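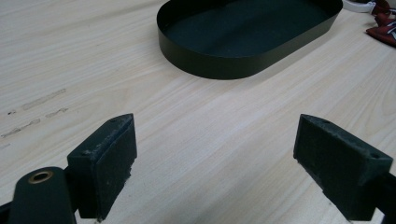
## 4. From recorded hands to a plan

### 4.1 Cutting a recording into steps

We come now to the part of the work that took us the longest, and we hope the reader will bear with us while we go through it at a gentle pace. Section 3 ended with a pair of gripper recordings, one for each hand, in which every moment carries a wrist view, a pose and the opening of the fingers. A planner can't do much with that on its own. It needs to know where one step stops and the next one starts, and it needs to know it in the same way for every recording, whoever was holding the grippers and however patient they were feeling at the time.

Our first cutter, which we called Breson and which is still in the code under that name, looked only at the finger opening. Whenever the fingers closed and stayed closed it began a new step, and whenever they opened it ended one. For boxes and cups this is perfectly good, and we would still suggest it to anyone starting out with stiff objects. Bow ties were less kind to it. The strap is so thin that the fingers shut almost the whole way on it, so that a good hold and an empty pinch give very nearly the same reading. People also tend to close a gripper when they are thinking, in much the same way that one clicks a pen, and Breson dutifully recorded each of these little squeezes as a grasp. Of the 298 recordings in the training set, a great many came back with more steps than the task could possibly have.

The second cutter, Prarkley, keeps the finger reading but asks the wrist view for a second opinion. It takes a small patch of the picture just beyond the fingertips and follows it while the gripper moves. If something is held, that patch stays still with respect to the fingers while the table slides away behind it. If the fingers are empty, the patch slides along with the table. We compare the two motions over a short window and call the hold true only when they differ for long enough. There is no learned part in this test at all, and Aparecida Figueiredo, who wrote it in an afternoon after we had spent the better part of November training something far grander, has been very gracious about it.

Two settings matter. The first is the length of the window, which we fixed at 60 samples after trying shorter ones that made the cutter nervous. The second is the size of the patch. A large patch takes in too much of the table, whose fine grain moves in a very steady way and drowns out the strap, and a small one can miss the strap altogether when it hangs to one side. We let the patch grow with the distance of the gripper from the table, and this has worked well enough that we stopped fiddling with it.
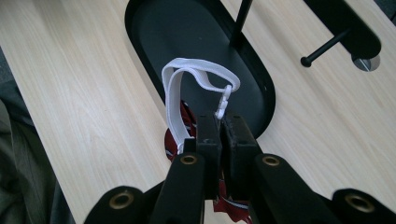 The test has one weakness that we should own up to early. A white strap against a dark background is about as easy a thing to follow as we could wish for, and the same strap over pale wood is a good deal harder. Near the rack the dark tray helps us, and out over the bare table it doesn't. We looked at whether to switch to a different measure of motion depending on what lies behind the fingers, and decided against it. Two measures mean two sets of mistakes, and ours was a small group with only so many evenings. Instead, each hold carries a confidence value along with it, and the planner in Section 4.3 is free to ask for a second look before it commits.

### 4.2 Putting the two hands and the table together

So far each gripper has been treated as though it were alone in the world. The task needs both of them to be placed in one shared map, and the map also has to hold the rack, the tray and, as far as we can manage it, the cloth.

The wrist views are close to the work and see very little else. The head view sees almost the whole table, but from further off. We therefore let the head view decide where things are and the wrist views decide what is being held. Figure 3 is a head view with both grippers at work: the right one has the strap in its jaws, the bow tie lies on the wood just below, and the rack with its four pegs is towards the back of the table. A view like this gives the map most of what it wants. The crossbar is found first, as a long straight dark shape, and the pegs are then looked for only beneath it. Looking for pegs directly was a mistake we made for rather a long time, for a short dark upright thing is easily confused with a gripper finger.

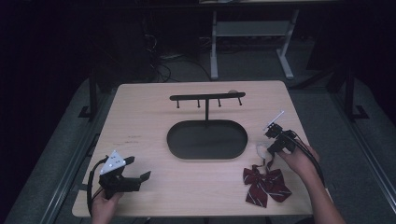
Arlindo Magalhães suggested that we store each peg as a short line with a direction, and leave the knob at its end as a separate point. It seems a small matter, but it changed how the later stages behave. To hang something on a peg by a loop, the loop has to pass over the knob first and only then travel along the peg, and a planner that thinks of the peg as a single point will happily bring the strap up to the knob and let go. With the line and the point kept apart we can write down what "past the knob" means, and the planner can check it.

For the cloth we were much less ambitious. We don't try to model the bow tie. The map holds the spot where the strap is gripped, an upright direction for the loop, and a rough outline of everything dark red, which is used only to keep the other gripper from ploughing through it. Cauã Vasconcelos built a fuller cloth model with 3000 points, and it is a lovely piece of work that we hope to return to, but it could not keep up with the arms and so was left out of the results reported in Section 5.

The remaining job is timing. The two grippers and the head camera each keep their own clock, and the clocks drift apart over a long session. We line them up with the finger closings, which can be found in the gripper readings and also seen from the head. One closing would do if the clocks ran at the same rate. We use every closing that both sources agree upon and fit a straight line through them, dropping the worst one before the fit is made final.

### 4.3 Planning over steps

With the steps cut and the map in place, the planner itself is pleasantly short. Each step type has a start condition, an end condition and a cost, and we use 7 step types in all, listed in Appendix B with their settings. The planner searches forward over these, and it searches again whenever an end condition fails to arrive in the time allowed.

Where a hold has low confidence, the planner may insert a look, in which the gripper lifts by a small amount and the patch test is run again. Britta Albers pointed out that a person does much the same with a slippery strap, giving it a little tug before trusting it. The cost of a look was set by hand. If it is too cheap, the planner looks and looks and never gets on with the job, and if it is too dear, it sets off towards the rack with nothing between its fingers. We give the value we settled on in the appendix, together with the two we gave up on, in case they save somebody else the trouble.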